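Konorum opens hand-held teaching programme for household robot tasks

Lostden, 11/07/2026

Konorum has opened a programme in which people teach robots everyday household tasks by carrying them out themselves, using a pair of hand-held grippers. The work is based at the company's Lostden site and will supply training material for Stikix, the control software that Konorum develops for two-armed robots.

The programme adds to the remote-control teaching that Konorum has carried out at its Nagano site. In that work an operator sits at a control station and moves the arms of a robot from a distance, watching the workspace on a screen. In the new work there is no robot arm at the table. The person doing the teaching holds one gripper in each hand, stands where the robot would stand, and completes the task at close range.

Each gripper opens and closes in the same way as the jaws fitted to the company's robots. A printed marker cube is attached to it so that its position and angle can be followed throughout a recording. The recorded movements are then converted into paths that a robot arm can follow, and any recording that asks for a reach or a turn the arm cannot manage is set aside before training begins.

Máté Medve, head of demonstration at Konorum, said: "Remote control gives us a very exact record of what the robot did, and we shall go on using it. It is slow to learn, however, and a new operator may need several days before the movements look natural. With the hand-held grippers a person can start on the first morning. They feel the weight of the object and they notice when something slips, and that shows in how they move."

The opening list contains 182 tasks. Most are small jobs of the kind done at a kitchen table, a desk or a bedside: putting objects into an open box and taking them out again, moving a lamp, folding a cloth, pairing a lid with its container, and laying out or clearing a place setting. A task is recorded by more than one person wherever possible, so that the software is not limited to a single way of working. Left-handed demonstrators are being sought in particular.

Tables, cloths, lighting and the starting positions of objects are changed between recordings. Konorum has found in its earlier work that a robot taught on one plain surface often fails when the same objects are placed on a patterned one. The Lostden rooms have therefore been fitted out with ordinary furniture, and patterned tablecloths and runners are in regular use.

Demonstrators are employed by Konorum and are paid by the hour, including time spent on training and breaks. A working session at the table lasts no longer than 190 minutes with rests included, and no demonstrator is asked to complete more than one session in a day. Before starting, each person is shown how to hold the grippers, how to keep the marker cubes in view, and how to mark a recording as spoiled. Spoiled recordings are kept separately -- they are of use in teaching the software to recognise when a task has gone wrong -- and do not count against the person who made them.

"We ask people to work at the pace they would use at home," Máté Medve said. "If they hurry, the robot learns to hurry, and it is not yet good enough to do that safely. A calm, complete movement is worth far more to us than a fast one."
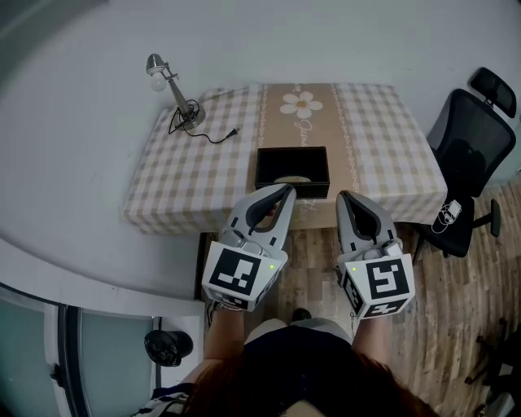 A demonstrator at work with a pair of hand-held grippers. The table holds an open black box and a desk lamp.

Recordings from Lostden and Nagano will be used together. The Nagano team will continue to teach tasks in which the force applied by the robot must be measured directly, such as pressing a stiff switch or pulling a drawer that sticks. Tasks that depend mainly on the path of the hands will move to the hand-held method. Where a task could be taught either way, both teams will record it and the results will be compared on the same robot.

The first comparison covers seven tasks and begins in July. Six of them call for both hands to move at once. The seventh, lifting a light object out of a shallow box, can be done with one hand and has been included as a check on the others. Konorum will publish the outcome of the comparison, including the tasks on which the hand-held method did less well.

Recordings are made for training purposes only. Demonstrators give written consent before their first session and may ask for any of their recordings to be withdrawn. Faces are removed from recordings before they leave the site, and visitors to the building are not recorded.

Applications from people who wish to work as demonstrators are open now. No technical background is needed. Applicants should be able to stand at a table for part of a session, although seated work can be arranged on request, and should be comfortable holding a light tool in each hand. Schools and care organisations that would like to suggest tasks for the list are also invited to write to the Lostden office.

About Konorum

Konorum develops control software and teaching methods for robots that handle everyday objects. It has sites at Lostden and Nagano. Stikix, its software for two-armed robots, is in use in the company's own test rooms and is not at present on general sale.

Press enquiries

Press Office, Konorum, Lostden. Interviews with Máté Medve may be requested through the Press Office. Visits to the demonstration rooms are by appointment.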